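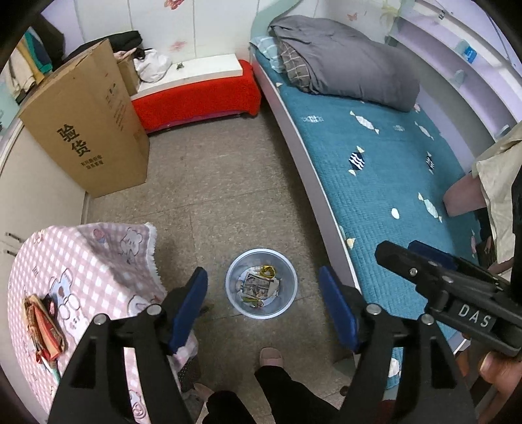

Plastic bin on the bedroom tiles.

Lunier Town Guide, third edition. Review by Kátia Xavier, 18th May

The guide covers the walled town of Lunier and the river villages as far as Antal. It has 217 pages, a fold-out map and a stitched spine that opens flat. Text size is small but readable.

The history section is the strongest part. It sets out the two sieges and the decline of the tanneries in date order, with sources. Walking routes are numbered, and distances are given in meters. I checked the rampart route and measured around 400 meters more than the printed figure, mostly at the north gate, where the path has been moved.

Hotel listings are weaker. Prices carry no season, and two entries on the Rovden road have closed. Bus times are for weekdays only. The index omits Antal church, which has a full page in the text.

The map is accurate inside the walls. Outside them, use a separate sheet. A corrected printing is due in June.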